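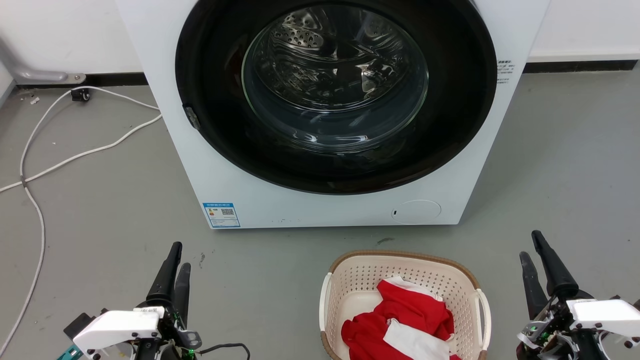

3.2 O posto de lavagem e a organização do espaço

A lavagem de roupa doméstica é habitualmente estudada a partir de dois objetos: o ciclo da máquina, com os seus consumos de água e de energia, e o vestuário, com o seu desgaste. O espaço imediatamente em frente da máquina tem recebido menos atenção. É nesse espaço, contudo, que decorre a maior parte do trabalho manual associado à tarefa: pousar o cesto, abrir a porta, transferir as peças, verificar o tambor e voltar a carregar o cesto. Designamos por posto de lavagem o conjunto formado pela máquina, pelo recipiente de transporte e pela área de pavimento que ambos ocupam durante a utilização.

O levantamento abrangeu 68 habitações, visitadas entre julho e outubro, tendo a última visita sido realizada em 2021-10-20. Em cada uma foram registados o tipo de máquina, a sua posição relativamente à parede, o percurso dos cabos, o recipiente utilizado e o local onde este era pousado. As visitas foram conduzidas por dois observadores, que preencheram fichas independentes, posteriormente confrontadas. No total, foram codificadas 732 transferências de roupa entre cesto e tambor, nos dois sentidos.

Figura 1. Posto de lavagem com máquina de carregamento frontal e cesto de plástico pousado no chão.

O posto representado na Figura 1 corresponde à configuração que denominámos frontal baixa. A máquina assenta diretamente no pavimento, junto a uma parede branca com rodapé preto, e o cesto, de cor creme e com paredes perfuradas, encontra-se igualmente no chão. Nesta configuração, a transferência faz-se a uma altura reduzida e obriga o utilizador a flectir o tronco ou a ajoelhar-se. Mwaipopo, no trabalho preparatório deste estudo, propôs que a distância entre o bordo do cesto e a abertura da máquina fosse tratada como variável autónoma, proposta que aqui adotamos.

A observação das transferências permitiu distinguir dois modos de carregamento. No primeiro, as peças são retiradas uma a uma e introduzidas no tambor com alguma separação entre si. No segundo, são agarradas em conjunto e empurradas para o interior. O segundo modo predominou quando o cesto estava encostado à máquina; o primeiro ocorreu com maior frequência quando o utilizador triava a roupa durante o próprio carregamento, em vez de o fazer previamente noutra divisão. As peças pequenas, em particular as meias, foram as que mais vezes caíram no pavimento ou ficaram retidas na dobra da junta da porta.

A junta merece uma nota específica. Nas máquinas de carregamento frontal, a borracha que circunda a abertura constitui simultaneamente uma vedação e um obstáculo. Ao retirar a roupa, o utilizador vê com facilidade a parte inferior do tambor, mas não a dobra interior da junta, que só uma verificação manual permite inspecionar. Essa verificação foi efetuada de forma sistemática em apenas 20 habitações. Nas restantes, dependeu da hora, da quantidade de roupa ou da presença de outras pessoas na divisão.

Quanto ao recipiente, os cestos perfurados de plástico foram preferidos pelos participantes por permitirem a circulação do ar e por serem fáceis de limpar. Vários utilizavam o mesmo cesto para a roupa suja e para a roupa lavada, prática que os próprios consideravam pouco recomendável. Serrano descreveu um comportamento análogo em lavandarias partilhadas, nas quais a escassez de superfícies de apoio conduz à utilização do chão como mesa de trabalho. Os nossos dados são compatíveis com essa leitura, embora a dimensão da amostra não autorize a sua generalização.

O pavimento e as ligações elétricas foram analisados em conjunto. No posto da Figura 1, o chão é liso e cinzento, e dois cabos brancos cruzam-se à esquerda da máquina. Os cabos assentes no pavimento condicionam o lado por onde o utilizador se aproxima e o ponto em que pousa o cesto. Nas fichas de observação, a presença de cabos foi registada como impedimento apenas quando obrigou a um desvio do percurso ou à deslocação do recipiente. A mera proximidade não foi considerada suficiente.

Importa, por último, assinalar o acesso ao filtro. Nas máquinas deste tipo, a respetiva tampa situa-se com frequência na zona inferior do painel frontal, como sucede no posto representado. Um cesto deixado de modo permanente diante da máquina pode ocultar a tampa e afastar a limpeza do filtro das rotinas habituais. Alguns participantes declararam desconhecer a sua localização, e outros associavam-na exclusivamente a situações de avaria. A relação entre a posição de repouso do cesto e a periodicidade desta limpeza é retomada na secção 4.1, a partir das entrevistas.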